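Wrist camera notes, part 3. Two small camera modules, same arm, same basket task. Posting as I go. The candidates are the Truvo and the Mivberg, both run through the Loureiro controller.

1/
The task is a simple one. Shapes on a white table, a wicker basket, one two-finger gripper. The fixed camera is there for reference and stays put. The question is how much the wrist camera adds once the gripper is close to the basket, where the arm covers part of the fixed view.

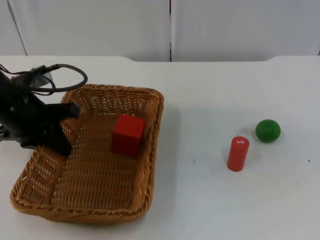

2/
Setup
Wrist stream at 30 fps for both modules. Exposure locked. White balance locked. Autofocus off, because the Truvo hunts when a finger comes into view and the Mivberg doesn't have it at all.

3/
Fixed view first. Red on white and green on white segment cleanly with a plain color threshold. Red on wicker is worse. The warm tones in the weave pull the mask outward, and the dark patch at the base of the cube gets dropped. I raised the saturation floor and the mask closed up.

4/
The rim is the hard part. From the fixed camera I can get the position of the rim in the image, but clearance under the gripper is a guess. That was the reason for adding the wrist stream in the first place.

5/
From the wrist, at the basket side, most of the view is plain pale surface. Wicker takes up a strip on the right, fingertip in the lower corner. Feature matching puts nearly every keypoint on the weave.
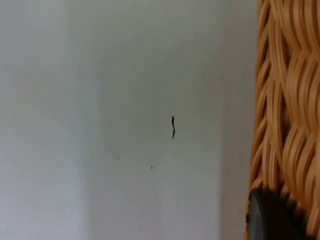 Wrist view at the basket. The dark squiggle on the pale area was the only strong keypoint away from the weave.

6/
A braided pattern repeats, so the matcher is happy to lock on one strand over. On a 250-frame run the pose estimate jumped sideways 2 times, each time by what looked like one loop of the braid. Tightening the ratio test fixed the jumps and cost me most of the matches.

7/
Latency, since people asked in part 2. I don't trust my numbers yet. The Loureiro timestamps on receipt and not on capture, so anything I quote would include the USB path. There is a firmware option for hardware sync. It needs a connector I haven't soldered.

8/
Small dark marks on a blank background are useful for checking drift. They don't repeat, so a wrong match is easy to spot. They are also a nuisance for the object detector, which called one of them a cable at low confidence. I set a minimum blob area and it went quiet. 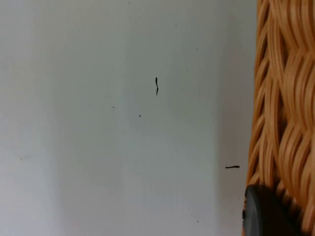 Also from the wrist. Two short dark fragments and a few specks on the pale part, fingertip over the weave at lower right.

9/
Fingertip masking: I used a fixed polygon in the lower right corner. It works as long as the gripper opening stays the same. When the opening changes, the polygon has to follow. Flurbridge has a calibration script that sweeps the gripper and saves a mask per step. Mine took 663 seconds to finish, most of it waiting on the arm to settle.

10/
Where I am now. The Mivberg is easier to live with for close work with fixed focus. The Truvo has better color on the reds and a worse cable exit, which matters on a wrist. I'm keeping the Mivberg mounted and will rerun the rim approach with the per-step masks.

11/
Config files go up once I've stripped out the local paths. If anyone has the pinout for the Loureiro sync header, the one in the PDF doesn't match my board revision.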